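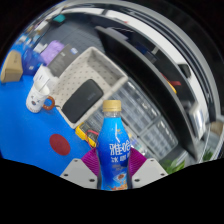 Page last changed: Thursday, 4:40 pm

Garkutar collection group – minutes, March meeting

I said I'd write these up the same night and I did not, so if I've mangled something you said, tell me and I'll fix it. We met in the Lougher room, started late, and had Simen on the speaker phone for most of it (the first ten minutes were mainly Simen saying "hello?").

Last month's minutes: agreed, with one fix. I had written that the Plevisen people wanted the bottle set by April. They want a sample by April and the full set whenever we can manage it. Sorry for the panic!

1. Where we are with the bottle task

We have 60 clean demonstrations of the grasp and lift, and another 18 that I'd call usable if we trim the front. Simen asked what "clean" means this month, fair question, and we settled on this: the grip closes once, the bottle stays upright, and the hand doesn't wander off before the end marker. If you squeeze, let go and squeeze again, mark it as a regrasp and keep it. Don't delete it. We may want those later as their own group and I've already lost one batch that way.

There was a long back and forth over whether to clear the blue table before each session. Half of us like the clutter – the mugs, the multimeter, the drawers behind – and half of us think the model is going to learn our desk instead of the bottle. Decision: leave the clutter, but move things between batches. Move them properly, too, and not two inches to the left like I did.

2. Grip height
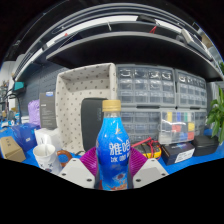
Branwen Skyrme, demonstrations lead and minute taker

I brought up that we're all grabbing the bottle the same way, one pad on each side and the label in the middle. It's comfortable and it looks great on playback, and it means we have next to nothing from up near the cap or down by the base. Agreed that each person does 3 low, 3 high and then whatever feels natural. Turn the bottle as well, so the big 雅哈 isn't always pointing the same way.

Simen wants a second kind of bottle before we go any further. I want to finish this one first. We went around on it for a while and ended up with: finish the heights, then swap.

3. Labels and notes

Please write the task line in plain words. "Pick up the blue coffee bottle" is fine. We had 14 different wordings for the same motion in the last upload, which Plevisen says is okay up to a point, but "grab thingy" has to go (that one was me).

4. To do

Me: trim the 18 and send round the new note sheet.
Simen: check the end markers on the last upload, pick out a second bottle.
Everybody: low and high grips before next time.

Next meeting is Thursday, same room. I'll bring the good extension cord.

Questions about these minutes: ask Branwen | © Garkutar collection group | Back to top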